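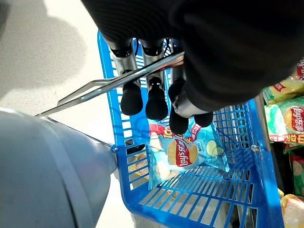

Over the handle of a blue basket in the snack aisle, Lay's already inside.

I figured teaching a robot to shop would be all code. Nope, it's mostly baskets! At Trukero, a small outfit in Grarneck, the crew spends its mornings steering a metal-fingered hand through the same little chore, and every run gets saved as an example for the learning system. They had 368 good ones when I walked in and wanted 428 before lunch (ambitious, I thought). I got to try 2 myself. Both got tossed, because I'd stopped halfway to think, and the system would learn my dithering right along with the grab.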